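**Bitik parts tray, second print** - reviewed 17 February 2022

We bought the Bitik tray to hold components during the tower disassembly build in the shared workshop. It is gray plastic, fits next to an open case on the ribbed table, and gives every part a fixed pose. The arm controller (Lovel, 1,393 lines of config at last count, most of it mine) needs those poses to stay put between runs.

Setup took 80 minutes, most of it spent teaching the pocket corners. The CPU recess is shallow. A chip drops in without coaxing if the approach is square, but tilt the wrist slightly and it rides up on the edge. I added a short settle move and left it at that.

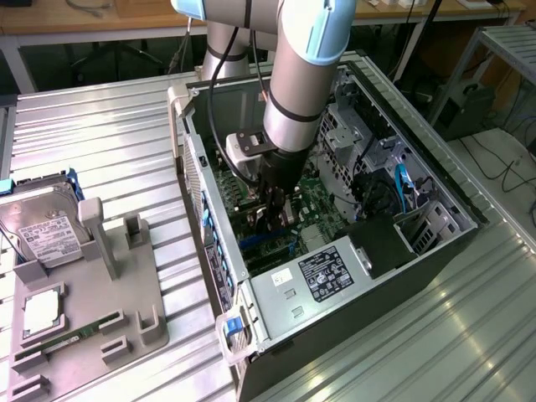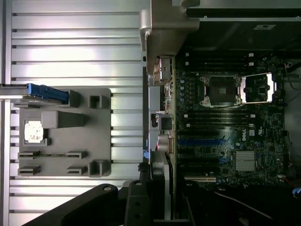
*Flutari Workshop, Automation Bench Group*

The clip-style brackets are the best part of the design. They locate a memory module lengthwise and leave its long sides clear for the fingers. The upright drive slots are less convincing: a 3.5-inch drive in its caddy stands well enough, but it is tall, and I had to raise the transit height by 65 mm to get past it safely.

Triin Jankauskaitė ran the older Xaba tray for comparison. Its pockets are deeper and hold chips better, but the gripper has to open wider to get them out again. She prefers it for CPUs. I don't.

Wear is acceptable after up to 3,003 cycles, with light scuffing on the recess walls. The supplied drawing still shows the first print's hole pattern - measure before drilling the table.

Worth buying for mixed parts. For drives alone, get a plain rack.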